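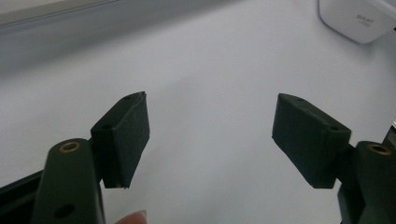
Zanele Mnguni
Backline and stage setup, Ellham Room

Section 6. Small combo setup, drums / upright bass / guitar / trumpet

Read section 5 first if you haven't done power. Everything below assumes the stage is live and the Judeck mixer is on with all faders down.

6.1 Before anyone plugs in

1. Rug down first. Drums go on the rug, upstage center. Not left, the fire door is left.
2. Piano lid closed unless there's a pianist on the sheet. Nothing goes on the lid. No drinks, no mutes, no set lists.
3. Two stands, short booms, for the trumpet and the talk mic. Third stand in the closet if the leader wants to talk from the other side.
4. Check the input list taped inside the rack door. If it's an old one, tear it down and write a new one.

Note: the list dated 27 March 2018 is the current layout. Anything older has the bass and guitar swapped.

6.2 Drums

1. Kit is a four piece. Drummers bring their own cymbals, snare, and throne.
2. One overhead, one kick. That's it. The room holds 142 and the snare gets everywhere without help.
3. Overhead goes above the drummer's right shoulder, pointing at the snare. Channel 1.
4. Kick mic just outside the front head, not inside. These kits get tuned open and it sounds like a door slamming if you bury the mic. Channel 2.
5. Brushes on the set list? Bring the overhead down a few inches. Ask first.

CAUTION: Do not tape anything to the shells. Finish comes off with the tape.

6.3 Upright bass

Takes the longest. Start it early.

1. Ask if they have a pickup. Most do.
2. Pickup goes to the Mendonça DI, then to channel 3. Pad switch OUT to begin with, push it in only if the clip light stays on.
3. Bass amp on the chair, not the floor. The stage is hollow under there and the floor makes every low G boom.
4. If it feeds back, try the phase switch on the DI before touching any EQ. Then turn the amp a little away from the bass. Then EQ, cut somewhere near 200 Hz, small moves.
5. No pickup: use the small condenser on a short stand, level with the bridge. Phantom on for channel 3 only. Keep it out of the monitors.

CAUTION: Mute channel 3 before switching phantom on or off. Also before unplugging the bass. Every time — the pop is bad and the horns on the mains are not cheap.

Note: bass player picks the spot for the bass, then you move the drums to suit. Other way round never works.

6.4 Guitar

1. House amp is the Ustach combo. Reverb on 2, bright switch off, volume where the player wants it.
2. Tilt it back against the block so they can hear it. Do not stand it on the piano bench.
3. Mic off to the side of the cone, close to the cloth. Channel 4. Some nights you won't need it in the mains at all, leave it up just for the recording.
4. Let the amp warm up on standby for a couple minutes.

6.5 Trumpet

1. Channel 5, dynamic mic, a good arm's length back. Further for loud players.
2. Gain low. Lower than you think. Have them play the loudest thing in the set, not the warm up.
3. If they use a harmon mute they will walk into the mic for it. Let them. Don't ride the fader to meet them or you'll both over do it.
4. Towel on the floor under the chair or stand.

6.6 Sound check

1. Whole band plays first with mains OFF. Walk to the back wall. Listen.
2. Bring up only what you can't hear. Usually bass, then a touch of piano or guitar.
3. Talk mic on channel 6, check it last. Mute between tunes if the leader wanders.
4. Monitors: one wedge for the drummer, one for the front. Keep it quiet. If they can hear each other without it, turn it off.
5. Have them play a ballad as well as something fast. Problems with the bass only show up on the ballad.
6. Doors open at 8. Check is finished before then, no exceptions, even if the drumer is late.

Note: no compression on the mains for this kind of group. If you find it switched on, somebody left it from the Friday rock thing. Bypass it.

6.7 Strike

1. All faders down, phantom off, mains off, then mixer off. In that order.
2. DI back in its pouch, pouch in the rack drawer.
3. Ustach on standby, then off, cover on.
4. Cables over-under, please. Anything crackly gets a knot in the end and goes in the red bin for A-yeong Seol.
5. Rug stays down only if there's another band the next night. Check the book.

Piano tuning is in April, see section 9 for moving it.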